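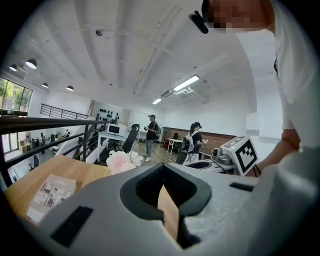 Week 5 handout: collecting demonstrations with the hand-held gripper

Hi all. These are my notes from the lecture plus the stuff I forgot to say out loud, so please read them even if you were in the room. If you missed it, start here and then go through the slides on the Leson page (same login as last term).

Where we are in the course

By now every team has a task written down and a rough idea of how a robot would do it. Team Udden is still sorting, Team Krajewska is stacking, and the rest of you have picked something from the list in the week 2 handout. For the next three weeks you are going to be the robot. You hold the gripper, you do the task by hand, and the camera on the gripper records what your hand did and what it saw. Then in week 8 we train on it and find out what we really taught the thing!

The picture at the top is what the gripper sees, and I'd like you to get used to looking at the room like that. The gray plastic along the bottom edge is the gripper itself. It's always going to be in view, and that's fine, the model learns to treat it as part of the furniture. Everything else is what it has to work with: a tabletop with a booklet and some flowers on it, a cube with a black-and-white marker, one person's arm reaching down, other people standing further off, a railing, windows, lamps. That's a lot of stuff that has nothing to do with your task. I'll come back to that.

The marker cube

We talked about this for a good half of the lecture, so the short version. The black-and-white square on the cube is a fiducial marker. Its real size is known, and the corners are easy to find in a picture, so from one view you can work out where the camera is relative to the cube. Two faces in view is nicer than one, and you get a bit of a second marker on the top face in our picture, though only part of it.

What I need you to remember for your own sessions:

Put the cube down before you start and then leave it alone. If somebody bumps it, stop the recording, say so in your log, and start a new one. Please don't nudge it back to where you think it was (every year a team does this, and every year I find it at 11 at night).

Print markers on matte paper. Glossy paper plus ceiling lights gives you a white smear right where a corner should be.

Keep the white border around the black square. I know it looks like wasted paper. The detector wants it.

How to move

Slower than feels natural, but don't creep. If you creep, the policy learns to creep, and then we all stand around in week 8 watching a robot think about a cup. Pick one speed and stick to it for the whole set.

Come in toward the object from different sides. Some of you come straight down every single time, which gives you a very tidy data set and a robot that can do precisely one thing. Start from the left, start from the right, start too high. Start from a slightly bad position and fix it on the way, because the robot is going to be in bad positions a lot and somebody has to show it how to get out.

Let go properly. Open the gripper all the way, pull back, pause, then stop the recording. Half the clips from last year end while the fingers are still on the object, and those were no use for learning the release.

If you fumble, keep going and mark the clip as a fumble. We'll sort those later - some of them turn out to be the most useful ones we have.

How many clips

The target is 100 good clips per team. If you have 70 by the end of week 7, come and talk to me and we'll work something out, but please don't turn up with 70 and a story on training day. Last year's class had 486 between all the teams before cleaning, and that was enough to get something running on the Prokatham arm, if a little wobbly.

"Good" means the cube's marker can be read at the start, the object is in view for most of the clip, and the task gets finished. It doesn't have to be pretty.

Backgrounds, or why I keep moving your chairs

Back to all that extra stuff in the picture. Suppose every one of your clips is recorded at the same table, in the same corner, with the same flowers at the far edge. You can't be sure afterward whether the model learned the object or learned the flowers. I mean that quite literally! So between sets, turn around. Face the windows for one set and the wall for the next. Swap what's lying on the table. Record some in the morning and some at 4 pm when the light is lower.

People walking around behind your task are welcome. What I don't want is somebody's arm between the gripper and the object.

Your log

One line per clip: clip number, who held the gripper, which object, which side you started from, finished or fumbled, anything odd. A shared spreadsheet is fine, paper is fine if I can read it.

Before next time

Read the calibration chapter in the course reader, it starts on page 102. You can skip the proof.

Record ten practice clips with your own object and watch every one of them back at normal speed. Bring the worst one to class, we're going to look at them together on the big screen.

Charge both batteries the night before. The charger lives on the shelf by the door, and it goes back there when you're done.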